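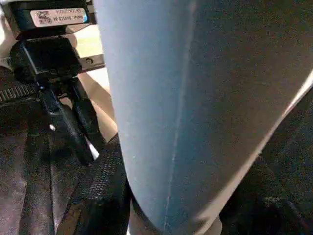
Socorro Sánchez asks whether a stretch cover has to come off every time it is cleaned, or whether it can be brushed while it is still on the cushion. Light brushing may be carried out with the cover in place. For washing, the cover must be removed as set out in this section.

Section 4. Fitting and Care of Knitted and Brushed Stretch Covers

4.1 Scope
This section applies to the Edberg range of stretch covers for rounded cushions and bolsters, including cover 3015. Covers with a zip are dealt with in Section 5.

4.2 Before fitting
1. Remove rings, watches and bracelets.
2. Check the cushion for sharp points or loose staples.
3. Lay the cover flat, inside out, and find the long seam.
4. Read the sewn-in label. Where the label and this guide differ, follow the label.

Note: The Edberg cover fits cushions up to 70 cm in length. It should not be stretched over a longer cushion.

4.3 Fitting the cover
1. Turn the cover the right way out and gather it down to the closed end, as one would a sock.
2. Place the closed end over the cushion and hold it firmly with one hand.
3. Draw the fabric along the cushion a little at a time, turning the cushion between pulls.
4. Bring the seam to the side that will face the wall or the seat back.
5. Smooth the fabric outwards from the seam with the flat of the hand.
6. Tuck in the open end and fasten the tie.

Caution: Do not pull on the seam itself. Stitches that have been strained cannot be repaired under the Ukivwood guarantee.

4.4 Brushing
1. Use a soft, dry brush.
2. Work in one direction only, from the closed end to the open end.
3. Lift off lint with a damp cloth and leave to dry before use.

Note: Small pale flecks may be part of the yarn. If they do not lift with light brushing, leave them alone.

4.5 Washing
1. Remove the cover and turn it inside out.
2. Wash at 30 degrees with similar colours.
3. Dry flat, away from direct heat — never over a radiator.
4. Refit while the fabric is fully dry.

Caution: Do not bleach or iron.

Replacement ties may be ordered under part number 627. Written enquiries should be addressed to Nayeli Arango, Product Care.

This website uses cookies to remember your settings. Accept | Manage choices

Related guides
Section 5: Zipped covers
Comik floor cushions: filling and airing
Kumsa bolsters: storage

Ukivwood Product Care | Contact us | Back to top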